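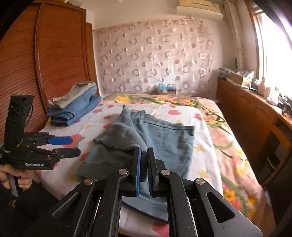
Zorkwood: buried by its own distributor, or just not very good?

Started by Skukonside, 11/18/25

Skukonside
Saw Zorkwood last night on one of the 16 screens it has been allowed in the whole country. No poster in the foyer. The lad on the till had to look it up. There were nine of us in a room built for 200, and one had come in to charge his phone. I thought it was the funniest thing I've seen since February, so naturally it'll be gone by the time you read this.

Zuvix
I was at a different showing and I'd say the distributor knew exactly what it had. The first half hour is lovely. Then the mayor gets his speech, and I believe he is still giving it.

Simon
The speech is the joke, Zuvix. He's meant to go on.

Zuvix
I understood the joke. I understood it for 14 minutes.
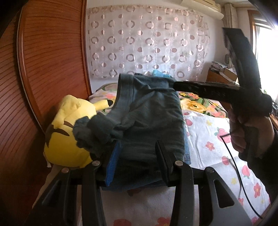

Photo: Lama Kassab

Skukonside
Leaving the mayor to one side, can we talk about Réka Gál as the sister? She has hardly any lines and walks off with every scene she's in. The bit where she reads the council minutes back to him in the car park, dead flat, had me crying.

Simon
Agreed on Gál. Less sure about the burying theory. The trailer sold it as a ghost story, and there's one ghost in it, who leaves early. I think they panicked and cut the wrong trailer. I've worked in offices. Panic looks a lot like a plot from outside.

Zuvix
The ghost had the right idea.

Skukonside
You stayed to the end though?

Zuvix
I'd paid for parking.

Simon
Has anyone found it showing north of Leeds? My brother wants to see it and he won't wait for streaming. He says comedies are no good at home, where he has to supply the laughing himself.

Skukonside
There's a late one in Durham on the listings, but ring first. Mine was down as screen two and they'd put us in five.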